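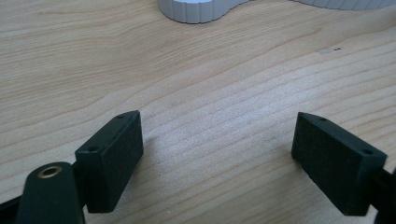
I do the field and sideline check at Tastwood before every home game, and Intan Chin asked me to type up my comments this time so whoever fills in for me in December has something to go on. It's a short list and I take my time with it. Kickoff is at 7 and I like to be out there by 4:30, with daylight left to see the turf. I keep the sheet on a table with a pale wood top, wavy grain running all over it, and fill in the boxes before I write up the comments. So here goes!

1. Playing surface, end zone to end zone - OK
Walked it twice. The soft spot near the north 20 has been packed and reseeded and I couldn't get my heel into it. There's still a bit of a dip if you go looking. Keep looking.

2. Sprinkler heads - OK, one comment
All caps flush except the one behind the south end zone, which sits a hair proud. It's out of bounds but receivers run through there all night long. I stepped it down and put a rubber cover on it. Please check the cover is still there at halftime.

3. Goalpost pads - FIX BEFORE NEXT GAME
North pad is fine. South pad has a strap that won't hold (the Velcro is full of grass, same as last year). I tied it off with cord for tonight and it's tight. Bastian Rieger has ordered new straps from Nemance and I'd love to see them on before the next one.

4. Pylons and yard markers - OK
All weighted, no sharp corners. One marker has lost its number and I drew it back on with a paint pen. Not my best lettering.

5. Sideline and team box - OK after moving things
Visitor bench was way too close to the line again. I dragged it back behind the restraining line and moved the water table too. Cables for the headsets are taped down on the home side. On the visitor side they were just lying there in the grass, so I ran a mat over them.

6. Bleachers - OK, two comments
Home side seats 752 and every row got walked. Found a loose bolt on the handrail at the bottom of section C, tightened it, marked it with yellow tape. Visitor side seats 135 and the third step squeaks but doesn't move. I jumped on it.

7. Lights - OK
Switched on at 5:15, all banks came up. The east pole takes its time, so don't panic and flip the breaker, you'll only have to wait all over again.

8. First aid and ambulance access - OK
Gate 2 unlocked, chain off, cone in front so people don't park there. Two cars already had, and both drivers were nice about it. Kit is stocked, ice chest is full, AED shows the green light. Spine board is on the home side behind the bench, and the trainer knows where.

9. Weather - OK
Clear and cool. Lightning rule is posted in the press box anyway. 30 minutes from the last strike, and the clock starts over every time.

10. Crowd and exits - OK
Gate limit is 900 and the clicker at the main gate was set back to zero. Both exits swing out freely. The Forusine banner was hanging low over the west exit, so I had it raised.

Still open: south pad straps, sprinkler cap, new number for the yard marker. Send me a note when any of them gets done and I'll cross it off.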